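From: Friederike Heitmann
To: prustivard-tables
Subject: Re: Tabletop, grommet holes and small items

On Tuesday Gus Halvorsen wrote:

> Two questions before I order the next top from Wiegand.
> 1. Do we keep the grommet holes?
> 2. Does a tube stored crimp end up need a holder?

Gus,

Answers in your order.

1. Grommet holes. Keep them, near the edge. The hole is 40 mm across, and a dowel dropped end-on goes straight through. With the paper cup on its side and the dowel lying out of it, the middle of the top stays free and the hole is well clear.
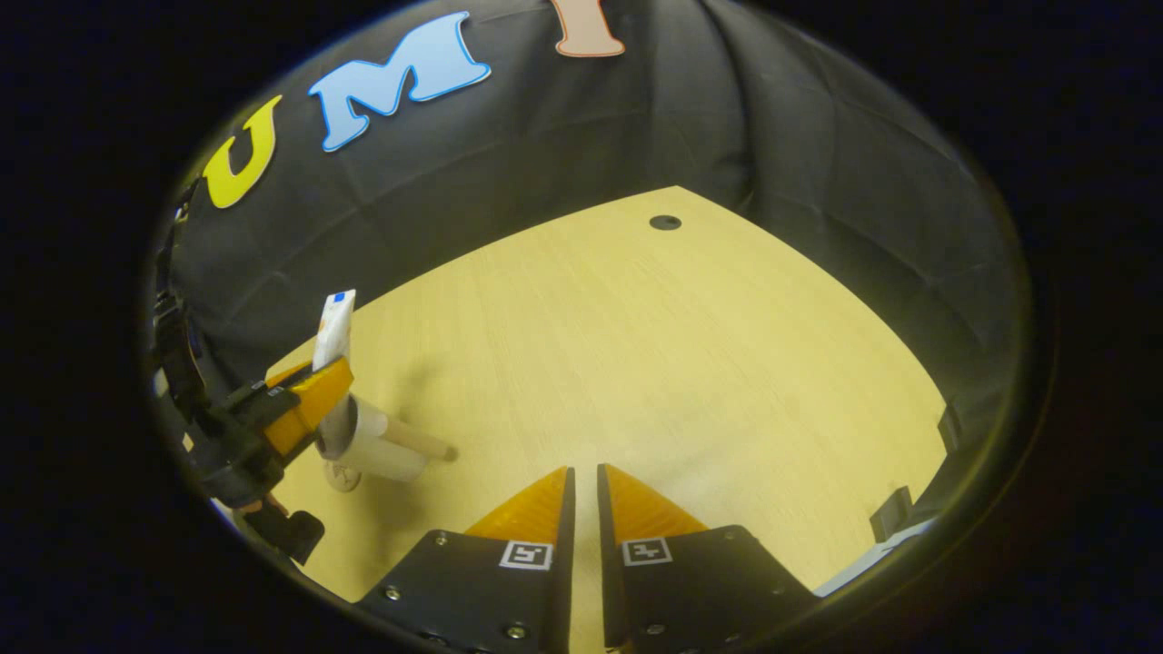
2. Tube. Yes, it needs a holder. The crimp is too narrow to stand on, and the cap end of the Keltau sample is rounded. I measured 185 mm overall, which is tall for that base. Any holder should grip the lower part and leave the blue band and the fruit print readable. Imke has a drawing, part 821, which fits if the bore is opened to 49 mm.

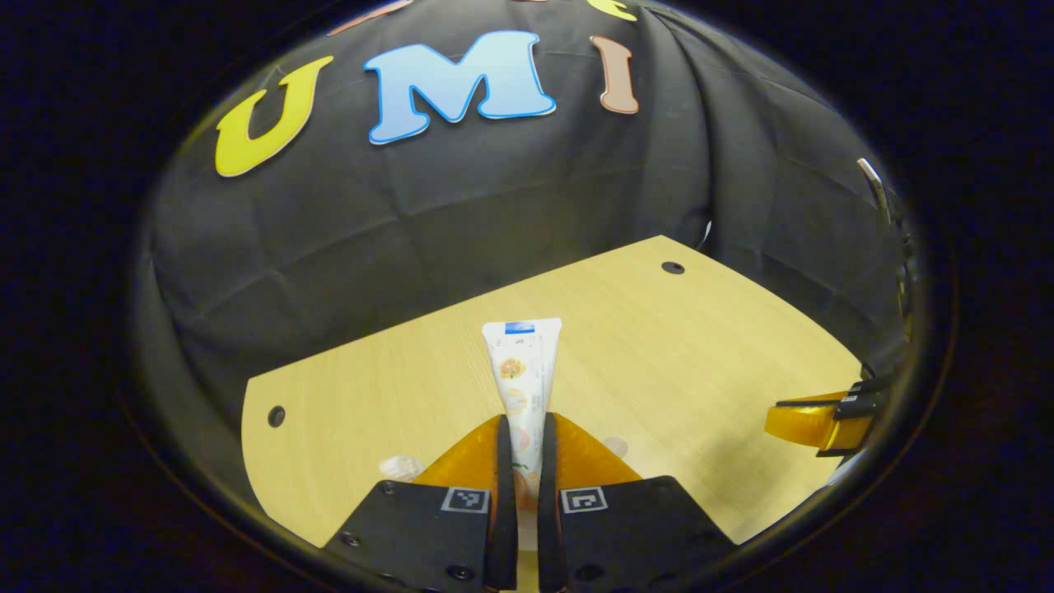 White squeeze tube, crimped end up, orange slices on the front.

The pale wood grain is fine against the dark gray cloth. Please order the same finish. The cloth itself needs ironing.

Friederike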